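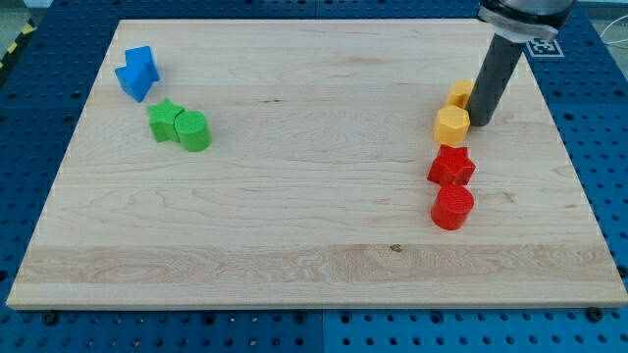

Figure 2. The seven blocks on the maple board, in two clusters.

3. The board, the blocks and what we mean by a group

3.1 Choosing something to put things on

It may seem a little indulgent to give a whole section to a piece of wood and a handful of plastic shapes, but a good deal of what we have to say later about grouping depends on them, and we spent most of one October getting them to our liking. The first rounds of the Kiltano study were done straight on the tabletop. People put the blocks down wherever they pleased, and some of them ended up so far out that it was hard to say whether a block was part of the layout or had simply been pushed out of the way. Marlene Hinrichs suggested giving everyone a board, much as you might give a child a placemat, and the trouble cleared up almost at once. A board has a near side and a far side, it has corners, and people seem to understand without being told that what is on it counts.

We tried a painted board to begin with. It was handsome, but a colour underneath made one or two of the blocks stand out more than the others, and we didn't want the background to be doing any of the choosing. The pale maple we settled on (Figure 2) has a tan, creamy colour that sits quietly behind all of the blocks. It does have a life of its own, of course. The grain runs from left to right in long lines, and the lower third has a lighter strip in which the figure is wavy and swirling, with a small dark knot near the middle. We worried that people might treat that strip as a border and keep off it, or line their blocks up with its edge. Adalberto Barros went through the early layouts with this in mind and found a few that might be read that way, though none in which the person mentioned it. We kept the board. Those wishing to repeat the work may prefer a plainer piece of timber, and we would be glad to hear how they get on.

3.2 The blocks

The blocks come from the Clondia shape set, which was lent to us by a playgroup whose families had outgrown it. We picked seven of them. Our aim was a mixture in which colour and shape would sometimes pull in the same direction and sometimes in opposite ones, so that a person who liked to put like with like would have to decide what "like" meant. The two green blocks are the clearest case. One is a five-pointed star and the other a plain cylinder, of similar height, and apart from the colour they have little in common to look at. The two yellow blocks are hexagonal prisms, a good steady shape that people tended to call "the nut" or "the honeycomb one". The blue block is the awkward member of the family. It is stepped and notched, as though two cubes had been joined a little out of line, and it has no obvious partner.

Gisela Böttcher, who did most of the talking with participants, noticed that the blue block was very often the last to be placed. People would hold it, turn it over and try it on one side and then another before settling. "It doesn't go with anyone," one woman told her, and then put it by itself in the far corner with a small pat. We came to be rather fond of it, and we mention it here because a set made up entirely of tidy, regular shapes would have given us a much duller set of conversations.

We had thought of adding pieces from the Mimby set, which has some lovely curved forms, but the two makes differ in size and we found that people sorted by make before they sorted by anything else. The Mimby pieces were put back in their tin.

3.3 What people were asked to do

There were 27 participants, and between them they produced 82 layouts that could be used. Each person was handed the blocks in a cloth bag and asked to set them out on the board "so that they look settled". We fussed over that wording for longer than we care to admit. "Tidy" brought out rows, and plenty of them. "Nice" made people anxious, and "however you like" got us a heap. "Settled" seemed to leave room for a person's own idea of order, and nearly everyone took it in stride. Ermelinda Azevedo's notes from the trial sessions record only one request for an explanation, from a retired upholsterer who wanted to know whether the blocks were meant to be settled for the night or just for the afternoon. We have thought about his question a good deal since.

There was no time limit. Talking was welcome, and so was changing one's mind. A layout was taken as finished when the person said so, and we didn't move anything afterwards until it had been recorded.

3.4 Deciding where one group stops

We come now to the part that caused the most friendly argument. Earlier work in this vein, and we are thinking particularly of the Antoniuk scheme, treats blocks as belonging together only when they touch. It is a clean rule and easy to teach. It does, though, lead to some odd answers, and Figure 2 shows why. The star and the cylinder stand side by side and touch, so the rule is happy to call them a group. The blue block is a short stretch of bare wood away from them, farther back on the board, and by the same rule it is on its own. Yet when we showed layouts of this sort to people who had never heard of the scheme, they would generally cup a hand over all three blocks and call them one lot, with the blocks along the right side as the other.

We therefore used 2 measures side by side. The first we call touch, and it follows Antoniuk without any changes. The second we call company, and it asks whether the gap between two blocks is small beside the gap that separates them from everything else. Under company, the blue block joins the greens at the upper left. The rear yellow hexagonal prism, at the far end of the near-vertical column on the right, belongs with its neighbours in that column and has nothing to do with the blue, even though both of them are toward the back of the board. Depth alone is never enough to make company.

Columns and rows needed a little extra care. A line of blocks has two ends, and the blocks at those ends may be a fair distance from one another while still plainly belonging to the same line. We let company pass along from neighbour to neighbour, so that a column holds together as far as its spacing does. Where the spacing opened up partway along, two of us judged the layout separately and then compared notes over tea. Ayman Issa tended to see one broken line where Marlene saw two groups, and we have kept both readings in the tables wherever they couldn't be brought to agree.

Colour played no part in either measure. This was deliberate, and it was sometimes hard to stick to. With the two green blocks standing together as they do in Figure 2, it is very tempting to say that they were grouped for being green, and perhaps in many layouts they were. Position by itself can't tell us that. For reasons we rely on what people said while they worked, and those remarks are taken up in Section 4, along with the matter of the upholsterer and his afternoon.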